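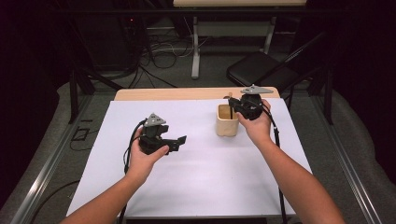 A small beige cup with a thin wooden stick, on a table covered in white paper.

I met the head of the Driseck voter project at eight in the morning, and she was already on her second coffee. She spent 29 months observing elections in Kilonov before coming home to train poll workers.

"People think it's all drama," she told me, laughing. "Mostly it's chairs! You show up at 800 polling places and somebody always needs chairs."

I asked what she was proudest of - she didn't even pause. "The Semple runoff. We had 1,096 ballots in dispute and both parties sat in one room until we'd gone through every one."

And next? She's off to Skarnuretti in January with a team of 20. "I still can't pack light," she said.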